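Desktop computer case
December – by Sorcha Innes
Print this page | E-mail this page

A desktop computer case, often called a tower, is the box that holds the working parts of a personal computer and keeps dust, fingers and spilt tea away from them. The earliest home machines hid everything beneath the keyboard, and it was only later that the separate box became the usual thing in offices and spare bedrooms.

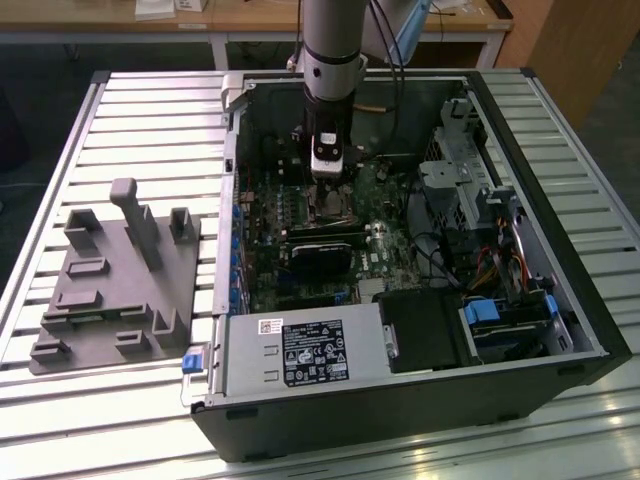 Household Technology Section, Drarnon Encyclopedia

Early boxes lay flat on the desk with the monitor sitting on top, a tidy arrangement so long as you never wanted to open the lid. Towers stood upright and could go on the floor, and by the time the Dobos works closed its flat-case line it was turning out 40 towers for every flat box – a change that Teodor Radu, in his fond history of the firm, puts down mostly to the size of people's desks.

Inside, the motherboard is fixed to a metal tray, and the processor, memory and expansion cards all plug into it. Most owners never see any of this, though many have had a side panel off at least once to add memory, and it is generally easier to do so with the case laid on its side.
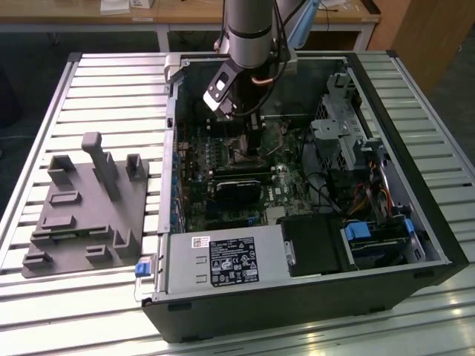
Tower with side panel removed, graphics card fitted.

Cases were for years a dull beige, and collectors have grown quite attached to the colour. The Skorico museum keeps 86 of them in a long upstairs room, looked after by Mireille Hoarau, who has written at some length on how sunlight yellows old plastic and how little can be done about it. Black took over in time, and glass sides came in after that, chiefly for people who like to look at their fans.

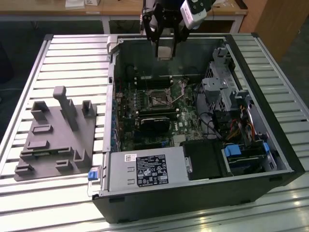

Care and disposal

A case kept on carpet gathers fluff at the front, and a soft brush there does a great deal of good. Old cases are mostly steel and may be taken to a recycling centre – do remove the drives first if they hold family papers or photographs.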